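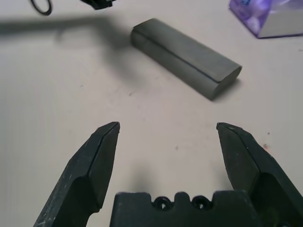 Unit 6 - Side streams and what to do with them

Handout to go with the April lecture. Read before seminar, bring questions.

Recap: side stream = whatever leaves the plant that isn't the main product. Whey, bark, fish heads, brewers grain, beet pulp. "Waste" is a legal word, be careful with it. Once a stream is classed as waste the paperwork changes and so does the price.

Cascade use - order matters
- food for people first, if safe
- then feed
- then materials, fibers, chemicals
- then energy
- burning or landfill last

Not a law of nature. Plenty of cases where feed beats food on cost, or a biogas plant next door wins because hauling wet pulp 70 miles makes no sense. Water is heavy!! Always ask for dry matter before you compare anything.

Case 1: Astholm dairy. Sour whey, 2,864 tons a year, wet weight. Used to be spread on fields. Problem was the load on the creek in spring, soil already full of phosphorus. Now part goes to pigs, the rest to a digester. Gas runs the boiler. Digestate goes back on fields, but farther out, so the nutrients arent all piled up in one place.

Work out: if the whey is 6 percent dry matter, how much solid stuff is really being moved? Do it on paper, bring it.
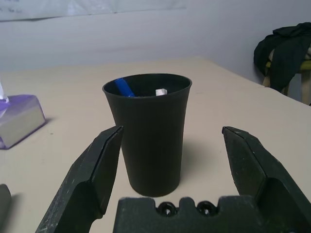
A question from last year's group: why not dry all of the whey and sell the powder, surely that beats pigs? Sour whey is harder to dry than sweet, it gets sticky, and a dryer needs steady volume to pay off. Astholm is too small on its own. Shared dryer with a neighbor plant was looked at, dropped.

Case 2: Stodstead, bark and sawdust. Sawmill plus a small greenhouse. Bark burned for heat, 42 percent of the sawdust to a pellet maker, rest bedding for horses. Notice the seasons - heat demand peaks in winter, bedding too, so summer is when the piles grow. Storage is the hidden cost here. Wet piles rot and can self heat.

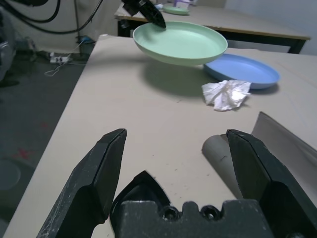 Same storage problem with anything wet, only faster. Fish trimmings give you hours unless you chill or acidify. Pulp gives you days. Straw, months if kept dry. So map the time limits first, then the distances, then the buyers. Most student plans do it backwards and fall apart at the first step.

For seminar
- Read the Deschamps chapter on allocation (skip the apendix)
- Pick one stream from the Akau list, no doubles
- One page: volume, dry matter, shelf life, who takes it now

Hand in by noon.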